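What's Inside a Computer?

A computer case is mostly a metal box. Take the side panel off and the biggest thing inside is a flat board, often green, called the motherboard. Almost every other part plugs into it.

The motherboard has thin lines of metal running across it. These are called traces, and they carry electricity from one part to another, a bit like roads on a map. The white letters and shapes are printed on at the factory so that people know what goes where.

The processor

The processor, or CPU, does the computer's calculating. CPU is short for central processing unit. It sits in a holder called a socket, and a metal bracket keeps it from moving. Many processors have a silver metal lid that spreads out the heat.

Processors get hot when they work. A block of metal called a heat sink goes on top, usually with a fan. Between the two goes thermal paste – a sticky grey or white goo that helps heat move from the lid to the block. When the heat sink comes off, some paste often stays behind and has to be wiped away.

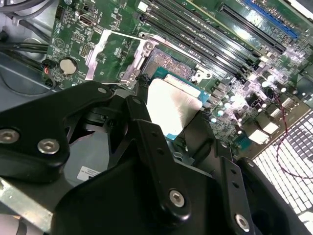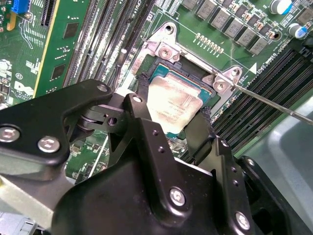
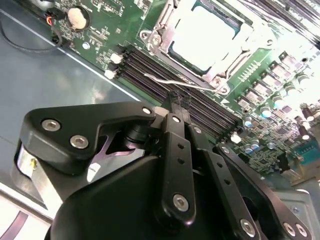

Green motherboards and their processors. The long black slots in the first picture are for memory.

The memory

Memory is where a computer keeps the things it is using right now, like the game you have open. It comes on long, thin cards that push into slots near the processor. Small tabs at the ends of a slot hold the card in. Most memory forgets everything when the power goes off, so you still need to save your work.

The little battery

Many motherboards have a round, flat battery that looks like a coin. It keeps the clock running while the computer is unplugged.

Looking for yourself

Ask an adult before you open any computer. It must be switched off and unplugged first. Hold the board by its edges, and never poke the tiny contacts in the socket – they bend easily. Keep coin batteries well away from little brothers and sisters, as they are very dangerous if swallowed.

Written by Bleddyn Wynne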